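The Tornell Method

Parveen Begum had paid 100 pounds for the course and intended to get her money back. She had said so on the bus to Sultthorpe, and again in the queue for tea, to a woman who seemed to have come for the cakes.

The course was called the Tornell Method and it promised a calmer house by way of the linen cupboard. There was a booklet. According to the booklet, the average home wasted 1,000 hours on bedding, though it did not say over what length of time, or whose home, or who had sat there with a watch.

"It could be a lifetime," said Mwanahawa Kinyua, who had read further ahead.

"It could be the Queen's lifetime. It could be a tortoise's."

They had shared the flat above Masanja's shop for two winters, and in that time the airing cupboard had become a place you opened with one shoulder ready. Mwanahawa believed in folding. Parveen believed in shutting the door quickly. The course had been Mwanahawa's idea, and Parveen had paid because she had lost a bet about a boiler.

The teacher was a thin man in a jumper. He told them a sheet remembers how it was last put away. Parveen wrote this down with a question mark after it, then another. He told them to thank the corners. He sold a spray called Nedier, lavender mostly, which relaxed the fibres, and when Parveen asked what the fibres had been worried about he moved on to pillowcases.

"You didn't have to say that," Mwanahawa said, going home.

"He said a pillowcase was a kind of letter."

"I thought that was nice."

"A letter to who?"

Mwanahawa looked out of the window for the rest of the way. It was raining on the caravans.

She started that same evening, without being asked and without asking. She had everything out on the landing in piles, and there were things in there Parveen had not seen since they moved in, a tablecloth from her mother, a towel with somebody else's initials. Mwanahawa did the small things alone. Then she stood in the doorway of the bedroom with the big brown one bundled in her arms, the one they used when people came to stay, and waited.

"You'll need someone on the other end," Parveen said at last.

"I will, yes."

"I'm not thanking it."

"Nobody wants you to thank it. Find your corners."
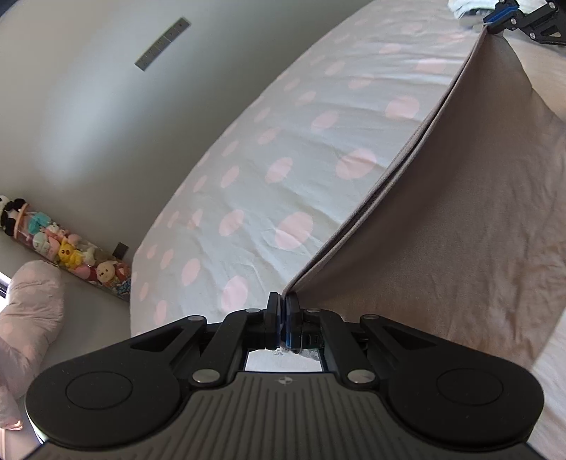
Parveen still did not believe in the Method. She held that any two people with a cloth between them would have got there on their own, and that the thin man had charged them for something their grandmothers did while talking about funerals. But they had doubled it and pulled, and above the polka dots on the bed the top edge ran in one long line with hardly any sag, the two hems side by side and only a narrow gap between them. Lower down it was creased all the same, and she pointed that out. Mwanahawa said the creases were allowed, it was in the booklet, page nine. Parveen said she would want to see page nine. "Now walk towards me," said Mwanahawa, and Parveen, who was going to write to them in the morning about the 100 pounds, walked.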